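Hand Washing in a Basin
Posted June 30, 2018 by Diarmuid Egan

Some things don't belong in the machine: wool socks, bras, silk scarves, anything with beading. I wash mine in a plastic basin on the kitchen table. The sink works too, but then you can't use the sink.

Fill the basin with cool water first and stir the soap in before the clothes go in. Soap poured straight onto fabric leaves marks, especially on dark wool. For a small load, 2 teaspoons of liquid soap is enough. If you have suds up to your elbows you used too much and will be rinsing all afternoon.

Push the clothes under and leave them for 10 minutes. Cotton can stay in for up to 30. Don't leave red or navy items soaking with anything pale.

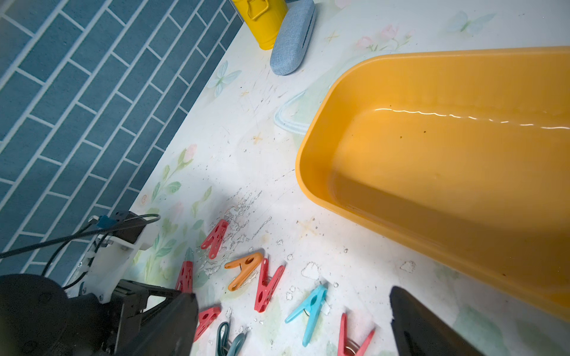
A basin with rounded corners and a thick rim, with a little water in it.

Squeeze, don't wring. Wringing stretches the shoulders on sweaters and they never go back. For collars and cuffs, rub the fabric against itself with a drop of soap. Old toothbrushes are fine on cotton but too rough for silk.

Change the rinse water until it stays clear. Grit settles at the bottom, so lift the clothes out before you tip the water away, or you pour it all back through them.

To dry knits, lay them on a towel, roll it up, and press down hard with your forearms. Then unroll and dry flat on a second towel, away from the radiator. Turn them over once the top side feels dry.

Wipe the basin out afterward. Soap film builds up along the rim and goes gray. White vinegar on a cloth takes it off. I store mine upside down under the sink with the pegs beneath it.

Next: getting candle wax out of a tablecloth.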